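What Ends Up on the Counter: Snacking and Tidying in a Shared Kitchen
Project report by Jovita Mendoza and Azucena Chávez 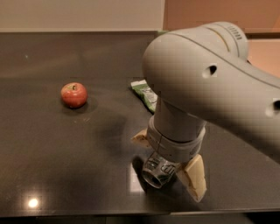
We started this project in August, after one too many mornings of wiping down the kitchen at Plandley before we could even put the kettle on. Azucena's first idea was to study the dishwasher roster, but we soon found the counter far more interesting (and a good deal less likely to start an argument!).

Our question was a simple one: what do people leave behind on a shared counter, and how long does it stay there? We kept a log over one term, checking at 10 a.m. and again at 4 p.m., and wrote down every item that wasn't part of the kitchen itself. By the end we had 152 entries — more than either of us had bargained for, and our handwriting suffered for it.

Wrappers were the biggest group by a long way. A crumpled green one is easy enough to see against a dark charcoal countertop, so we don't think people were simply missing them. Several housemates told us they meant to come back for their rubbish after a phone call or a class, and we believe them, having done the same ourselves.

Fruit was a different story. A red apple left on its own tended to be treated as somebody's lunch, and people would wipe carefully all the way round it without ever moving it. Azucena is very fond of this finding and wanted it in the title.

In the last part of term we moved the bin to within 90 centimetres of the counter and put out a fruit bowl. Wrapper entries dropped in the following fortnight, although 2 weeks is a short stretch and exams had emptied the house a little. We'd love to run it again over a full year, with a proper category for teaspoons.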